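Ticket 1444: Teapot dribbles down the spout and leaves brown rings on the table
July, posted by the tea corner desk, Zinach House

Opened 9.10 am

Right, I'm logging this properly because I've had the same grumble from both ends of the building and I keep answering it in the corridor and then forgetting what I said. The dark teapot from the Ernine set (the one we use for the afternoon pots, not the big steel thing) dribbles when you pour. You get most of your tea in the cup and then a last little stream runs back under the spout, down the belly of the pot and onto the tabletop. The table is pale grey so every drip shows up, and if it's left over lunch it dries into a ring that takes proper scrubbing.

What people have reported so far: it's worse with a full pot, it's worse if you pour slowly, and it's worse with the loose leaf from Carance than with bags. I'd have guessed the last one was imagination, but I've now tried it myself and I'm afraid they're right!

9.40 am

First thing I checked was the lid. There's a pinhole in it to let the air in, and if that's blocked the tea comes out in gulps. It was clear. I poked a cocktail stick through anyway and got nothing but a clean cocktail stick. Poured a full pot into the sink, smooth as you like until I tipped it back upright, then dribble. So, lid ruled out.

10.25 am

Second thing, the strainer holes inside, where the spout joins the pot. You can't really see them without a torch as everything in there is so dark. Got the torch from the drawer under the microwave (batteries flat, new ones in, please somebody put the packet on the stationery order). There was a fair old mat of leaf bits stuck across the lower holes, plus that brown film you get when a pot is only ever rinsed. Two heaped teaspoons of bicarb, filled up with boiling water, left it to sit while I did the post.

12.14 pm

Emptied it, and what came out was disgusting. Went round the holes with the bottle brush and flushed it twice. Pour is noticeably quicker now, which is a help, as a quick pour breaks away from the lip more cleanly. Still a drip at the end though, smaller than before. I'd call that half fixed.

While I was at it I ran a finger round the lip of the spout and it felt slightly greasy. My theory is that it's been going through the dishwasher with the lunch plates. The leaflet that came with the set says hand wash only, and I know for a fact it's been in the bottom rack, since I've taken it out of there myself more than once. Washed the spout by hand with a drop of washing-up liquid, rinsed it very thoroughly and dried it with a clean tea towel.

2.05 pm

Set up for a proper test on the table with one of the small dark cups that go with the afternoon pots. I put the cup a little way off from the pot so I could see any drips on the bare surface in between. I should say for anyone who tries this at home, wipe the table first, or you'll spend ages blaming the pot for somebody's squash.
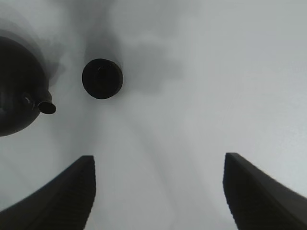 Teapot and cup on the grey tabletop, spout pointing down to the right.

It's a short, stubby spout, as you can tell, and I do think that's part of the trouble. My old one at home has a long swan-neck affair and never spills a drop. With a stubby one you have to commit: tip it briskly, then bring it back up with a bit of a flick. I did five cups that way and had one drip. Then I did one in my usual dithery fashion and it ran straight down the front, so there we are.

3.30 pm

I asked on the Moriarty kitchenware forum as well and got a quick answer: a tiny smear of butter under the lip. Apparently it's an old trick. I tried it and it does work, but then you have a buttery teapot, and I'm not doing that every day for the whole building.

What I'd like everyone to do from now on:
- Hand wash the pot, please, and dry the lip.
- Fill to an inch below the lid.
- Bicarb soak once a month. I'll do July and August, after that we'll need a rota.
- Wipe up drips when they happen.

Status: leaving this open. I've put a saucer out to stand the pot on in the meantime (it's the chipped one, so don't get precious about it). If it's still dribbling after the next soak I'll ask Ernine whether they sell a different pot to go with the same cups.

Contact: tea corner desk, extension 2000 | © Zinach House | Back to top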